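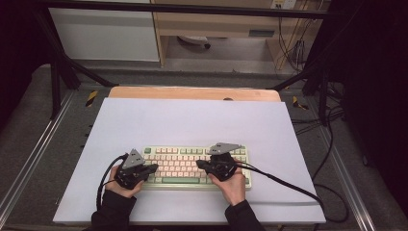
A compact keyboard with sage-green modifiers and a green spacebar, on a white board.

Opinion: The small keyboard deserves a place on the ordinary desk

By Ladi Dauda

I used a full-size keyboard for 20 years and never gave it much thought. It came with the computer, it had a number pad on the right, and when it got too full of crumbs I got another one. Four months ago I switched to a compact mechanical board, and I have come around to the view that most people who work at a desk would be better off with one.

I should say where I stand on the hobby side of this. I don't collect keyboards. I don't know the names of many switches and I have never lubricated anything. There are forums where people argue over the sound of one key, and they are welcome to it. My interest is in the desk, and how much of it a person gives up to equipment they barely touch.

Start with the number pad. If you do bookkeeping or enter figures all day, keep it. I did payroll for a small freight company called Bolterness in my twenties and I would not have lasted a week without one. But I left that job a long time ago and kept the number pad anyway, and in the years since I have used it mostly for typing the odd postal code or phone number. All that time it was pushing my mouse out to the right, and my arm with it. My shoulder complained each winter and I blamed the cold.

With a small board the mouse sits close in. That was the first change I noticed and it is still the one I would mention to anyone who asked. The second was that I had room for paper. I still print things and mark them up by hand, and I used to do it with the page on my lap or propped on top of the keys. Now the page sits flat beside me.

Then there is colour, which I expected not to care about. Office equipment has been black or grey for most of my working life, and before that it was a beige that went yellow near the window. When I see a keyboard in pale green with light keys, I feel a bit better about sitting down to it. I don't think that is silly. People choose the colour of a mug or a kettle and we don't call it an indulgence. A keyboard gets handled for more hours in the day than either of those.

The colours do some work, too. On a two-colour set the letters are usually one shade and the modifiers another. Shift, control and the rest stand apart at a glance, and so does the spacebar. My nephew is learning to type and he finds his way on a board like that much faster than on my old black one, where half the lettering had worn off. I would like to see schools think about this when they replace their equipment, though I know the cheapest black one will win every time.
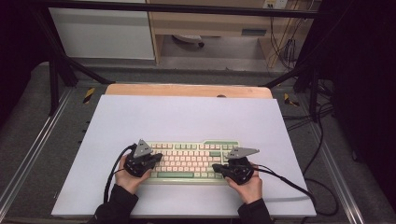

Mint green and cream, with the arrow keys kept in.

Arrow keys are where I get fussy. Some small boards drop them and ask you to hold down a second key to move the cursor. I tried one of those first, a Skanatix, and gave up inside a week. I edit for a living and I move the cursor constantly. The lesson I took from it is that small is good up to a point, and the point is different for each of us. Before buying anything, spend a day noticing which keys you really use. I kept a tally on a scrap of paper and it settled the matter faster than any review.

There are fair objections. Cost is the main one. A decent mechanical board costs several times what a basic one does, and I won't pretend that makes sense for everybody. I compared 31 of them before buying, which was too many, and the prices climbed quickly once I got into metal cases and special keycaps. The plain ones were fine. I ended up with a mid-priced board from Prarkus and I have not wished for anything fancier.

Noise is the other objection. My partner works at the far end of the same room and asked me, within an hour of the thing being plugged in, whether it was going to sound like that all the time. I swapped to quieter switches and put a cloth mat under the board. It is now about as loud as what I had before. If you share an office, buy the quiet switches at the start and save yourself the conversation.

Some people will also say that learning a new layout isn't worth the trouble. I lost a few days to it. I hit the wrong key for delete all through December, and I once sent a message to a client at Obi that ended in a row of slashes. It passed. My hands know the board now, and when I sit down at a full-size one it feels like reaching across somebody else's plate.

My old keyboard is in the hall closet, in case the tax return calls for a number pad. The rest of the year I am happy to have the desk back.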